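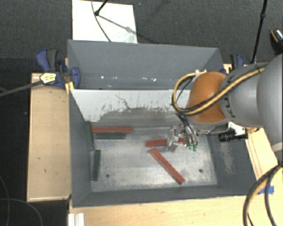

Gurnum Divider Panel, Long Pattern

Every storage catalog we get promises that a divider will double what a bin can do. We sell dividers and we don't believe it. A bin with a panel down the middle holds slightly less than the same bin without one, and what you get back is a way to keep two kinds of stock from mixing. Even that has limits. In a gray bin split lengthwise, with red and green blocks together in the front compartment, the panel has done nothing to sort one color from the other. You still have to put things on the correct side. If your crew won't do that with open bins, we doubt a $19 sheet of steel will change their habits.

With that said, the Gurnum is the one we kept after trying several. It is a flat panel with a folded foot, and it stands up straight, which we can't say for the Østergaard version we carried until last July. The Østergaard looked better and leaned.

Fit

Gurnum lists the panel as "universal." It is not universal. It fits bins with an inside width of 300 mm or more and it wants a flat floor. We tried it in an older Rultdale bin with a ribbed base and it rocked. Measure the inside, at the bottom, because most bins taper and the number on the label is usually taken at the rim.

Load

The maker claims the panel will take heavy side loads but gives no test method, so we have left the figure off this page. Ours has held small castings on one side with the other side empty. It bowed a little. For anything heavier, buy a second bin – we'd make less on the sale and you'd be happier.

Finish

Pale grayish white coating. It will scratch. The "scuff resistant" line on the carton is the maker's and we don't repeat it.

Details

Part number: 337-L
Height: 191 mm
Length: 393 mm
Sold singly, foot pads included
Ships from our Zolledcombe warehouse, orders in by 2 p.m. go out the same working day

Returns are accepted on unused panels in the original carton. Panels that have been cut down to fit can't come back.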